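Budgeting for a two-arm bench cell: questions we keep getting

Search this site Enter keywords Search

Put together by Sorcha Mackay, equipment planning. Updated in October after the last budget round. If your question isn't in here, send it and I'll add it when I get a minute.

Who is this page for?

Any group planning to put in a request for a two-arm cell for small bench work. Screws, lids, enclosures, little boards, that size of thing. If you want to move pallets, wrong page. See the heavy handling notes.

What counts as "the cell"?

For the form: two arms, two grippers, the body or stand they sit on, cameras, the computer, the e-stop, cabling, two tables. Hand tools go on a separate line. So do parts and consumables. Please don't lump them, finance sends it straight back and you lose your place.

How long does it take from request to first working day?

Plan on 14 weeks. The Trimum arms are the slow part, nearly all of that is waiting on the vendor. Grippers from Suda usually beat the arms here. Tables you can have next day, so don't order them first and then trip over them for three months.

Can we get it quicker?

Sometimes. If another group gives up a slot you can take it. Ask. Don't call the vendor yourself, we had two groups do that for the same slot and it got ugly.

Lease or buy?

Under 12 months of planned use, lease. Over that, buy. If you don't know how long the project runs, lease and put the buyout price in the notes. Leased arms can't be drilled or re-flanged so if you need custom wrist mounts check the bracket is clamp-on. Ours are.

How many cameras should I budget?

One overhead or head-height view plus one on each wrist. Then a spare wrist camera. The wrist ones take the knocks. Budget the cables seperately and buy them longer than you think, the arm needs slack at full reach and a cable that's fine at rest will pull tight when the elbow goes out.

Do we really need spare cables?

Yes. Cables are the first thing to go on every cell we have. Four spares per arm. Also strain reliefs, velcro ties, a bag of the small clips. It's a tiny line on the budget and people still cut it.

Which fingers?

Depends what you hold. The standard ones are OK for boxes and flat parts. For round tools held upright you want a shape the barrel can sit in. Take the actual tool to the gripper people, not a drawing of it. Finger sets are cheap next to the gripper so get two shapes and swap.

Can the robot use a normal store-bought screwdriver?

Yes and we'd rather you did. An industrial driver with its own controller and feeder costs more than the table, the computer and the spare camera put together. A small cordless one from the hardware store gets you most of the way for lids and covers. You will need a plan for how it's switched on. Push-to-start types are easier than a trigger. Buy two or three of the same model so one can charge.

What about torque?

If your part has a torque spec that somebody signs for, the hardware store driver is out. Go to the industrial line on the form and say why. If it's just "tight enough to hold the lid on" then the collar setting on the tool is fine. Write the setting on a bit of tape by the table.

Bit wear?

Budget a pack of bits per quarter. Cheap. A robot that's slightly off axis chews them, and the screw heads too. Order extra screws.

How big a table?

Bigger than the reach of one arm, smaller than the reach of two. Most groups do well with a near table for the work and a second one pushed up behind for whatever's waiting its turn. Same height! We had one pair that differed by the thickness of a pencil and every plate that slid over the seam caught on it. Light color tops, matte if you can. Glossy tops give the cameras trouble by a window.

Do we need a room with no windows?

No. You need blinds. Put blinds on the budget if the room hasn't got them, facilities charges them to you either way.

How much does it all come to?

I'm not putting the total here, it changes every quote. What I can give you is the split. On the last cell, arms and grippers were 67 percent of the spend. Everything else was the rest, and that's the part people leave blank. Computer, cameras, mounts, tables, tools, spares, install day, training day. If your draft has arms at 90 percent you've forgotten something.

What gets forgotten most?

Shipping crates coming back. Power strips. A decent chair for the operator. Storage for the objects you practice on. The second e-stop if there are two people in the room. Software seats, see next one.

Software seats?

Erdős is licensed per cell, Pulta is licensed per person. I know. So a cell with five operators costs a good bit more than the same cell with one. Count your operators before you fill in the form and count the ones that only come in on Thursd— sorry, the part time ones, too. They need a seat same as anybody.

How many people do we need to run it?

Two while you're setting up, one to run the arms and one near the table to reset parts. After that it depends on your safety review. Don't budget for zero people. Three drafts this year did.

What do we practice on?

Stuff with screws, latches and lids. Doesn't need to be pricey. Toy lock boards with little doors are good value, so are plain project boxes with four corner screws. Put in a small yearly amount for objects, they wear out and they walk off.

Do we need to buy real product parts for practice?

Not at first. Use scrap. Get your reject boards from the line, they'd be binned anyway, ask for a box. Real parts only once the motion is settled, otherwise you're burning stock.

What does a basic setup look like when it's working on a small enclosure?

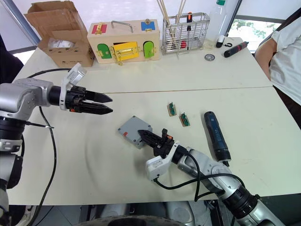 Small gray box, two arms, cordless driver lying at the right. 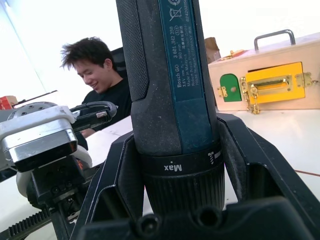
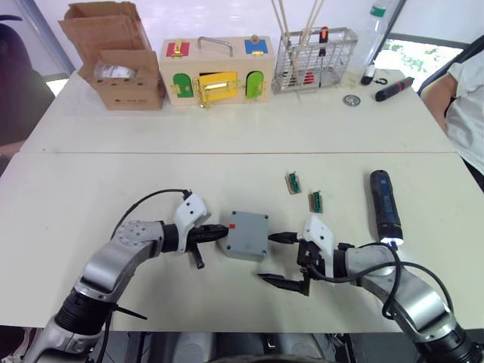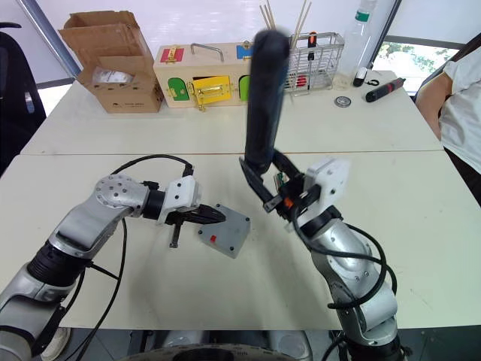 Does the furniture come out of the project or out of facilities?

Project. Tables, chairs, blinds, all of it. Facilities only pays for power and network drops, and only if you ask before the room is signed over. After that it's yours.

Can two groups share one cell?

Yes, and the form likes it. Write down who has mornings and who has afternoons, and who pays when a gripper goes. Without the second part I won't pass it on. Also each group needs its own finger set, otherwise half of every session goes on swapping and re-checking.

What's the running cost per year?

Service visit, cables, bits, fingers, software renewals, objects. The service visit is fixed, the rest depends how hard you run it. Last year one busy cell went through 41 separate spares orders, most of them under lunch money, and every one needed a signature. Please do one big spares order at the start instead. I will sign it, promise.

Do we have to take the service contract?

For bought arms, yes, first two years. For leased arms it's in the lease. After two years you can drop it but then a joint swap is full price and you wait your turn.

Is training included?

One day, two people. Anyone past that is extra. Best value is to send the two who'll be at the table most and have them teach the others. Don't send the manager. (Managers: sorry.)

What if the quote expires before we get approved?

Happens all the time. Quotes are good for 60 days, approval can take longer. Ask for a refresh when you submit, not when it runs out. If the price went up by a little, we cover it from the float. By a lot, it goes back round.

Can I use leftover money at year end?

On spares, tools and objects, yes. On arms, no, they won't land in time and the money goes back. A second set of fingers and a spare wrist camera is the usual thing to get.

Who owns it when the project ends?

We do. It goes in the pool and you get first call if you start something new within the year. Please return the chargers with the tools. I have a drawer of drivers and no chargers.

What do I send and where?

The form, the split by line, the quote, a sketch of the table layout with reach circles, and the names of your operators. One PDF. Not a zip, not a link to a folder I can't open. Send it to equipment planning with "two-arm" in the subject so it gets sorted right. I read them mornings, before 10. If you havent heard back in a week, chase me.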